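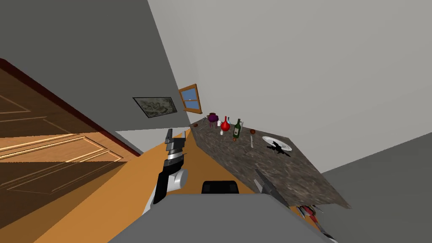

Thérèse Beaudoin would like it known that she asked for a robot to scrub the big pots, and she got one that is learning to clear the table. She also says she has changed her mind about it twice this month, and that both times were for good reasons.

I love that, and it's a fair start for this gallery. We run the lunch kitchen at Nesholm, over in Kanbridge, and all through May we have been working out how Nira, our new two-armed helper, should fit into the hours after service. Most of that work happens in a simulated kitchen on a screen in the office, with the afternoon crew pulling up chairs and telling the programmers what they got wrong. I have never seen people so keen to stay late!

Clearing is the job the crew picked. It's the one that lands on whoever is newest, and it comes right when feet hurt most. It took about 35 minutes a day of somebody's shift, and we wanted to see what that person would do with the time if they had it back. 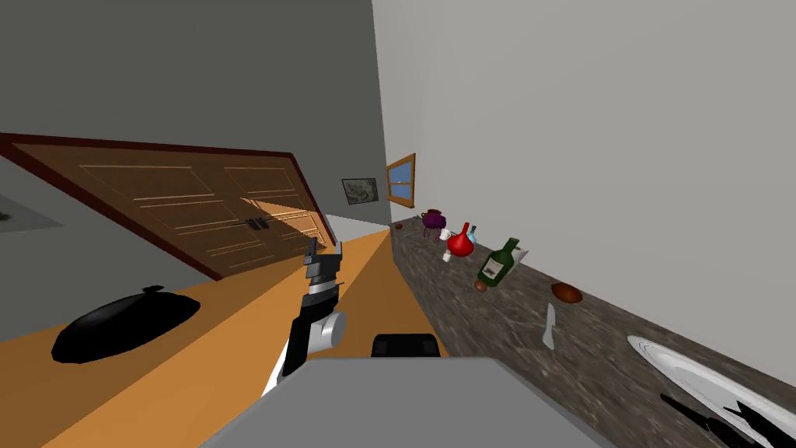
The first thing that changed was how we talk to each other about the work. For years "clear the table" was a whole instruction, and everyone filled in the rest from habit. Now we have to say what we mean, and the arguments are wonderful. Does a bread roll left beside a white knife go to the compost, or does the knife come first? Is a dark green wine bottle near a purple pot "glass" or "things Marty's side of the kitchen deals with"? (We still say that, even though Marty's side is now just the sink.) The dishwashers had the sharpest answers, and several of their rules went straight into the plan the same day.

The next set is about reaching. Nira has two arms, and the programmers at Ntuli had assumed it would work like a person, one hand steadying and one hand lifting. The crew thought that was a bit optimistic near glassware. They asked for slower moves, more space between the arms, and a full stop whenever a person steps up to the same table. They got every one of those, and I think it's the best thing to come out of the whole month. 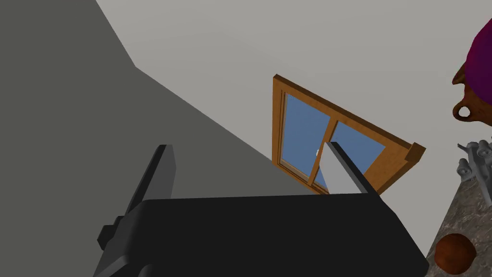 *Fingers open by the window, granite at the right.*

There's a word we have started using a lot, and it's "handoff." A cook finishes with a bowl and sets it down, and at some point it stops being the cook's bowl and becomes the robot's. We used to do that with a nod. Now we are trying out a strip of tape along the table – put it past the tape and it's fair game. It sounds silly until you have watched a cook lose a spoon she was still tasting with. Tape costs next to nothing, and people took to it right away.

Gripping gets its own long afternoons. How wide do the fingers open before they come down, and how long do they wait there? The crew wanted a wait they could see from across the room, so they'd know a move was coming.

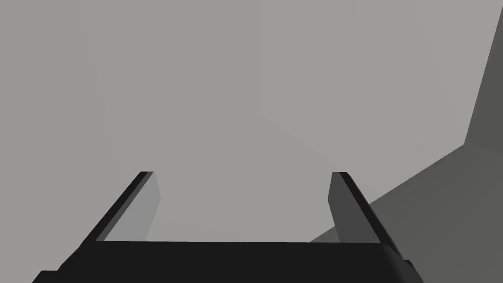
## What the shift looks like now

Hours are the same for everyone. That was promised at the start, and I'm glad it was put in writing early, before anybody had time to worry much. The closing job has been split into two roles, one on the floor with Nira and one on prep for the next morning, and people swap between them by the week if they want to.

Prep has turned out to be the popular one. Soup bases get started in the afternoon, the herbs get picked over properly, and the morning crew walk in to a kitchen that's ahead of itself. On the floor side, people are learning to read the robot's task list and to change the order on it themselves, which the Ntuli folks showed us in a short session with a lot of cookies.

The pots are still scrubbed by hand. Thérèse has put her request in again, in capital letters, on the board by the office door.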